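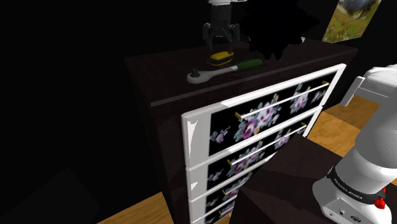 4. Tool sorting cell: start of shift

Wudlow workshop. Read before 4.1. The arm now does the picking that used to be done by hand at the end bench, so your job is setting out, checking and signing off.

4.1 Lay tools on the dark top, one layer. Leave finger room between them.
4.2 Run the scene in Gristero first. Simulated arm, simulated tools. Watch the whole pick through.
4.3 Check the gripper comes down over the right item. Yellow one first, then the green handle.

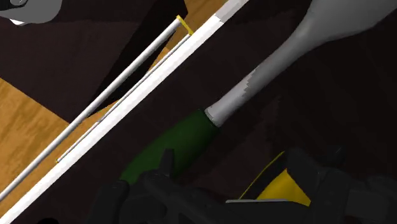 4.4 If the fingers close near a neighbouring tool, stop the run. Move the tool, start agian from 4.2.
4.5 Two clean runs, then release to the real cell. Log it as job 97.

Note: picker's sheet is gone. Use the checker's sheet, form 111. Same pay grade, agreed in May.

CAUTION: no hands over the top while the arm is live. Old habit, hard to shake. Stop button first, always. 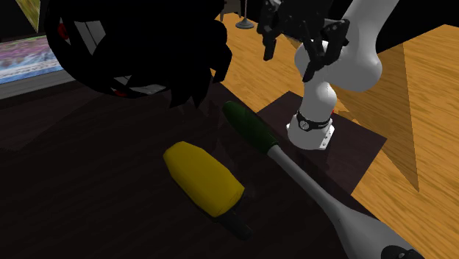

4.6 End of shift: park arm, fingers open, nothing held.
4.7 Write down every stop, even short ones. Speed stays at 100 unless Danylo Harasym signs for a change.

Note: nobody is timed against the arm. If the screen shows a pick rate next to your name, tell Danylo, its a settings fault.

Spares and grease: see section 5, Hrnčiar list.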